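Sunday, bench 2, suturing pad

Swapped the right needle driver to the Romel jaws and kept the old Kravchuk set on the left. Same pad, dark thread, interrupted stitches. Sajib on the controller, me on notes. The wrist feels so much smoother at low speed! 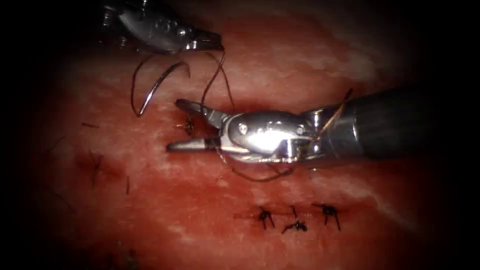

Right jaws open, thread looped around the instrument.

Controller gain at 34 for the upper row, log runs to 2,000 lines already. I love how small the knots can get.

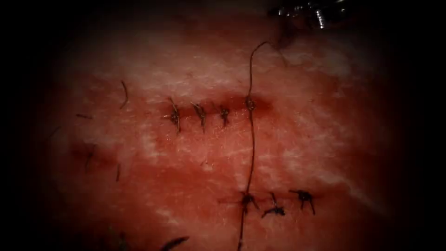

Four knots on the upper cut, three on the lower.

Zbigniew wants the serrations compared under load - fair point, and I'd like to see it too. Run 312 is the one to replay for jaw opening. 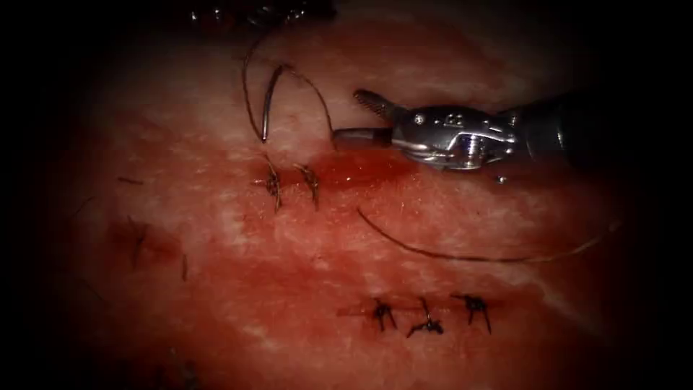 Next up is the handoff angle, which I think we can shave down with the new wrist limits. Sajib has a patch half written.

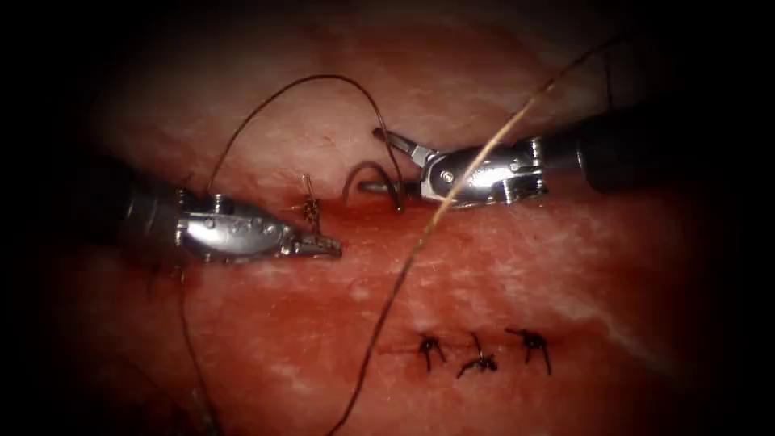
Needle in the right gripper, left jaws closed.

To do: repeat with Romel on both sides, ask Julau for spare pins.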